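Binivero Stockpot and Saucepan Set

The large stockpot is made of stainless steel and is good for soup, pasta and bones. The saucepan is for smaller meals. Both can be ordered separately under number 2351.
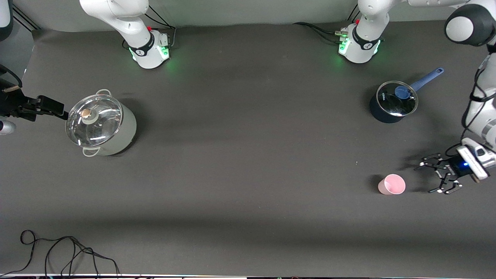
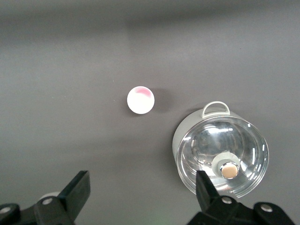 Belley, November. The glass lid lets you look at the food without opening the pot. Please lift it by the knob and use a dry cloth. We send orders in 4 working days.

Last updated: November

Print this page | E-mail this page

Related items
Sosa Soup Ladle
Claltance Saucepan, small
Binivero Spare Lid Knob
Sosa Pot Stand 335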